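Open day at the Hukonport workshop
21 June 2022

Wisier opened its Hukonport workshop to visitors for an afternoon, and the lead engineer took questions between demonstrations. The arm on show is used for tabletop handling trials with a two-finger gripper.

Asked why the fingers are stepped on the inside, the engineer said the notches were a late change. "A flat face is fine for boxes. Soft items slide down it. We went through 9 profiles before we settled."
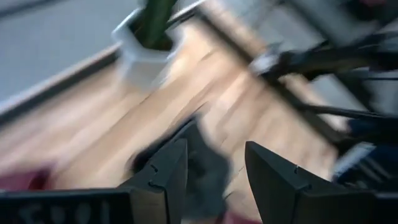 Speed was the next subject. The wrist camera runs at a fixed exposure of 2 milliseconds in the test cell and a longer one under ordinary room light. "When the arm swings fast, the wrist image smears, and we don't plan a grasp from it. The controller waits for the arm to settle."

The team logged more than 500 runs before the open day. Fabric remains the weak point, the engineer said, mainly in finding an edge to close on.

A second arm goes to the Nutasstead site in August. It will use the same fingers, with a new mounting plate. "The cable routing has to be redone as well. That's the larger job."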